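Speaker notes - Keeping a pair of hand-held grippers healthy
Welitz workshop day, Tue 23 February, second slot after coffee

Slide 1. Hello and what I do

Say hi, check the mic, put the water somewhere I won't knock it over (again). I look after one collection station at Nulura. One table, two hand-held grippers, one person holding them. My talk is only about that station, so if you came for the big arms, they're next door and I won't be hurt!

We logged 2981 runs on this pair between September and the end of January, and 108 of them went in the bin. Pause here, let people do the math. Most of the bad ones came down to small stuff, like a marker cube that had worked itself a hair loose.

Slide 2. Before anyone picks anything up

My morning check, done with the grippers on the bench:
- wiggle each marker cube with a thumb. If it moves at all, snug the screws and redo the calibration
- wipe the cube faces with a dry cloth, no alcohol (I took the print off one face that way, tell the story if there's time)
- open and close the jaws ten times and listen for a click
- run a finger over the pads and feel for nicks
- follow each cable by hand all the way to the plug

Slide 3. The station with both grippers up

Leave these on screen while I talk. First two are the view from head height, last one is from a gripper.

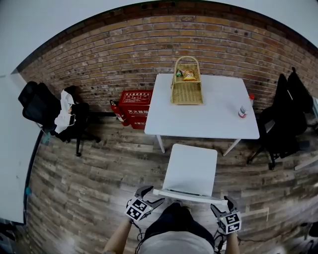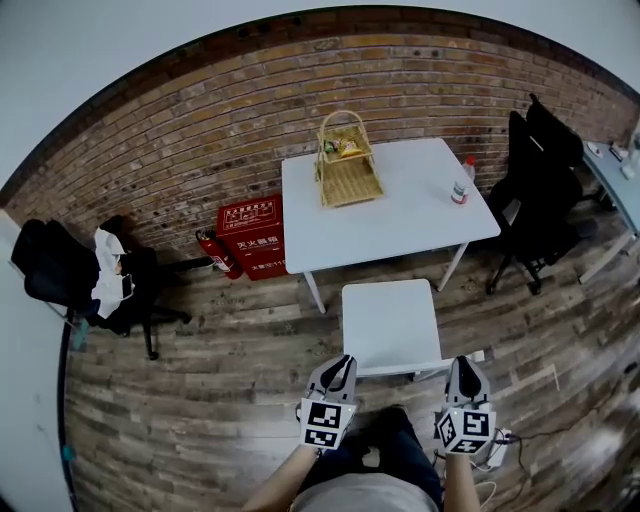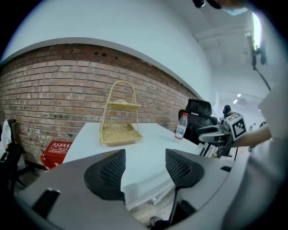
Slide 4. Cables, my favorite complaint

Run 901 is the one I always bring up. Great run, smooth hands, and then the stream drops halfway because the plug had crept out. I now leave a fat loop of slack at the wrist and tape it down. Ask the room who else has lost a run to a plug - I bet it's most of them.

Also mention: whoever is holding the grippers should do one big slow reach in every direction before we hit record. If a cable tugs, we want to feel it then.

Slide 5. Pads and spares

Pads wear at the tips first. I used to wait till they looked bad, which was too late, and now I swap both sides of a gripper together so they close evenly. The spares come from Cilel, and I keep two sets in the drawer with the date written on the bag. After a swap, do a full open, a full close, and zero it again. Skip the zero and the next batch is junk, ask me about run 1363.

Slide 6. Questions

If it's quiet, offer the checklist (printed copies by the door). If someone asks about the Subramaniam mount, say we're still trying it out and I'll have more in the fall. Stop by quarter past, the next speaker needs the laptop.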